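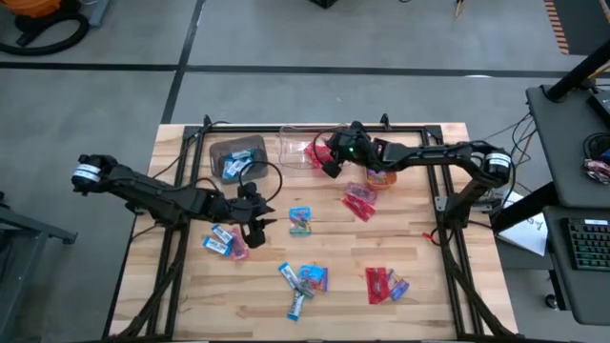 Figure 6. Maple butcher-block table with snack packets and a clear container.

Filed under: Agent Help > Listings > Adding a Property

Entering a new listing in Pivau

Use this section when you have a signed listing agreement and are ready to enter the property. To bring back an expired listing, see "Relisting a Property" instead. You need an Agent or Office Manager login. Assistants can fill in a draft but can't publish it.

Before you start, have these on hand:
- the signed listing agreement (PDF)
- the parcel number from the county tax record
- room measurements
- the seller's disclosure form

Create the draft

1. Sign in and select Listings, then New Listing.
2. Choose the property type. The type can't be changed once the draft is saved. If you pick the wrong one, delete the draft and start over.
3. Type the parcel number without dashes or spaces and press Look Up. The street address, lot size and year built fill in from the tax record.
4. Check the address against the agreement. For condos and townhouses, add the unit number by hand in the Unit box.
5. Select the office. Agents who work out of both Gesterbridge and Cunel will see two entries; choose the one named on the agreement.
6. Press Save Draft. A draft number appears at the top of the page.

Note: If Look Up finds nothing, press Enter Manually. Manual entries are held until the office has checked them against the deed.

Enter size and rooms

1. Open the Rooms tab.
2. Enter finished living area in square feet as a whole number, for example 1097. Leave out the comma.
3. Choose the source of the measurement: Tax Record, Appraiser, Builder or Agent Measured.
4. Add each room with its level, length and width. Round to the nearest half foot.
5. Enter basement space in its own box, finished or not. Do not add it to the living area.

Caution: Changing the living area after the listing is published sends a notice to every agent who has saved the property. Check this number before you go on.

Write the public remarks

1. Open the Remarks tab and type the description in the Public Remarks box. The limit is 1000 characters, including spaces.
2. Put lockbox codes, alarm instructions and showing times under Agent Remarks only.
3. Press Check Text. Words that may conflict with fair housing rules are marked in yellow. Edit them or ask your broker to review them.

Text pasted from a word processor may lose its line breaks.

Publish

1. Upload the agreement and disclosure form under Documents.
2. Enter the list price, list date and expiration date.
3. Press Validate. Missing fields are listed in red with a link to each one.
4. When the list is clear, press Publish. The listing normally shows in search in roughly 6 minutes.

If you see Error 121, the parcel already has an active listing. Do not create a second draft. Send the draft number to Radka Kelmendi at the Jurić help desk and leave the draft open until you get a reply.

Last revised December 16, 2020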